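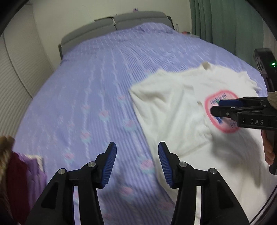

Budgeting for handheld gripper rigs, garment folding collection

Forum > Hardware > Purchasing and planning
Thread started October 2025

murn_ops
I am putting together the equipment request for next year's folding work and would like a sanity check before it goes to purchasing. Scope is shirts only for the first phase: pick from a pile, spread on a bed, square up, fold, stack. Two-handed throughout. We have one pair of parallel-jaw handhelds now and the plan calls for a second.

Current lines:
Handheld gripper, per hand: 1336
Spare linkage and finger set: 697
Pads, consumable: 100 per pair
Storage and charging: not quoted yet

All in dollars, before tax. The quote is from Dosance. The approver is Vendula Kubíček and she will ask why we need spares at all, so I would like an answer that is better than "things wear out."

k_lindqvist_fab
Buy pads before you buy linkages. On soft goods the ribs load up with lint and the grip on thin jersey drops well before anything mechanical goes. We swap on a schedule and log it. In two years I have replaced exactly one linkage, and that was a drop onto tile.

tarebox
Disagree on the linkages. Pivot play matters a lot if you derive jaw opening from anything upstream of the fingertips. A small amount of slop at four pivots adds up, and on a single layer of cotton that is the difference between a closed grasp and a miss in your labels. I would keep one full finger set per two grippers.

k_lindqvist_fab
Then measure it. Feeler gauge between the pads, closed, start of the week. If it drifts, order. Lead time on fingers was nine days last time I bought, so I don't see the case for stocking them on day one.

tarebox
Nine days with an idle operator pair costs more than the part.

murn_ops
Both noted. We have one hand pair and one room, so an outage stops everything. That argues for one set on the shelf.
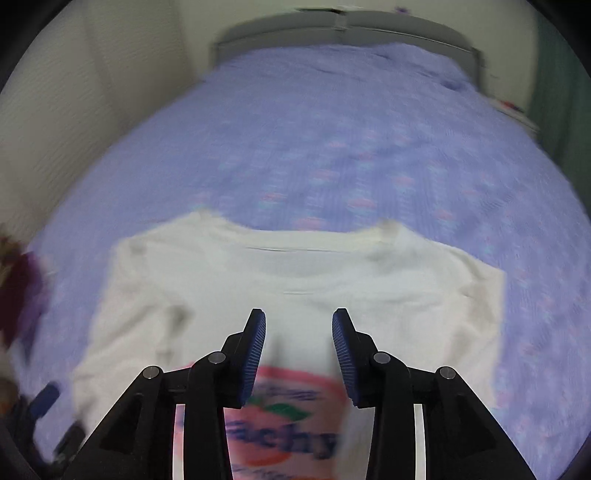

The other thing driving cost is the garment mix. White fabric on a pale patterned bedspread is a poor combination for edge contrast, and I want money for plain covers in two or three darker shades. Printed shirts are easier, because the graphic tells a reviewer which side is up. Long sleeves take noticeably longer than short ones to square up, and I have not decided whether to budget operator hours by garment or by session.

senna_r
By session. Per-garment rates make people rush the spreading step and you get sleeves trapped under the body. We did it per garment at Studum in March and reversed it the same month.

On covers: keep the patterned one. If the policy only ever sees plain dark covers it will be useless in a bedroom. Contrast is an annotation problem, so spend the money on annotation.

murn_ops
I don't want to remove it. I want a rotation, with the patterned cover as one of the set.

senna_r
Fine, then the line is small and nobody will argue about it. Move on to the lenses.

oblique_plane
Seconding lenses. Very wide optics bend the edges of the bed enough that you need a proper calibration per unit, and a recalibration after any knock. Put a calibration target and two hours per month per gripper in the plan. People leave this out and then find it in the labor overrun. Also motion blur: if the room is lit for sleeping, buy lights. Two diffuse panels on stands, high color rendering, no flicker. It is the cheapest improvement on the whole sheet.

tarebox
Agree on lights. Close the blinds too, if the room has them. Daylight drift across an afternoon is free variation until you try to compare two operators.

k_lindqvist_fab
I would leave the blinds open for half the sessions and record which half. Closing them always is the same mistake as the plain cover.

tarebox
We will not settle that one here.

hx_wrist
Question nobody has asked: how heavy is each unit, and how long is a session? We had two operators report forearm pain on a similar form factor. The sensor module sits high on top, so the thing wants to tip in your hand while you hold the jaws level over the bed. We went to 20 minutes on, 10 off, and added a third operator. That third salary was larger than the entire hardware request.

murn_ops
Our sessions are 45 minutes with no break written in. I will change that before it goes up. Weight is not on the quote, so I will ask.

hx_wrist
Ask for the balance point as well. And raise the bed if you can. Most of the bending comes from bed height.

oblique_plane
Did you get a second quote? Tóth does a comparable parallel-jaw unit, and their support contract was optional when I looked.

murn_ops
Asked, waiting. Mixing vendors would mean two sets of pads and two calibration procedures, so they would have to be well under the Dosance number. Revised request:

Grippers: 2 at 1336, total 2672
Finger set: 1 at 697
Pads: 6 pairs at 100, total 600
Hardware subtotal: 3969
Lights, covers, calibration target: to be quoted
Labor: by session, breaks included, third operator under review

tarebox
Six pairs of pads is light if you are folding anything fuzzy. Knits shed.

murn_ops
Phase one is shirts. The knits stay in the pile until phase two, and I will revisit pads then. File name on the shared drive is murnodley_fold_req_v3 for anyone on the project who wants to mark it up.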